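Section 6 – Setting up a match in Stidari Scoreboard

Read this before your first league night. Takes longer if you skip it and fix it later.

Before you start

You need the tablet, the scoreboard login and both team sheets. Charge the tablet fully. League matches must be set up by the home scorer, not the visitors. Friendlies, either side can do it.

1. Open Stidari and tap New Match.

2. Pick the competition. For the Jara League choose "Jara – Regular". "Jara – Cup" has different tie rules, and you can't switch once the first raid is logged.

3. Enter both teams, home team on the left. If a club is missing from the list, type the first few letters and wait. Still missing? Tap Add Club, but check the spelling, it goes straight into the standings.

4. Add players. Seven on the mat per side, then the bench. Jersey numbers must match the sheet. Two players with the same number will give a red warning and the Start button stays gray.

5. Mark the captain with the star. Easy to forget. Without a captain, team reviews can't be recorded.

6. Set the halves and the break, then the raid clock. The raid clock defaults to 30 seconds, leave it alone.

Note: time-outs are 2 per team per half in the default settings. If your league does it differently, change it under Rules before the toss, not after.
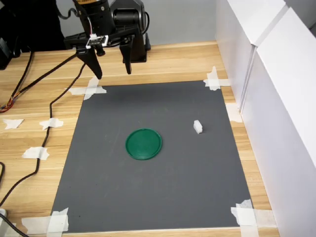

7. Enter the toss. Winner, then court or raid. The app works out who raids first in the second half.

8. Tap Connect Display and pick your board from the list. Wait for the team names to show up on it. If they come up swapped, use Flip Sides. Don't re-enter the teams.

9. Tap Start when the referee whistles. Not before.

CAUTION: Do not close the app during a raid. The raid clock stops but the match clock keeps going, and you will have to correct it by hand at the next time-out.

During the match

Raid points: tap the raider, then each defender out. Bonus has its own button, top right. Tackle points go to the defender who started the hold – ask the referee if your not sure. Super tackles are added automaticly as long as the number of defenders on the mat is right, so keep the revivals up to date.

Wrong entry? Undo goes back 6 actions. Anything older than that has to be fixed in the Match Log, with the referee's OK.

Note: the Match Log holds up to 3000 entries for the season. Export it when the yellow bar appears. Old matches stay in the standings after export.

After the final whistle

10. Tap End Match. Check the score against the referee's sheet before you confirm.

11. Both captains sign on the screen. Finger is fine.

12. Tap Send. Results for Tuesday matches have to be in by 11:00 p.m. the same night or they show as pending.

If there is no signal, the result is saved on the tablet and goes out next time you're online. Don't log out before then.

Problems with a locked match go to Anitha Iyengar at the league desk. Include the match code, bottom left of the result page. For display faults see Section 7.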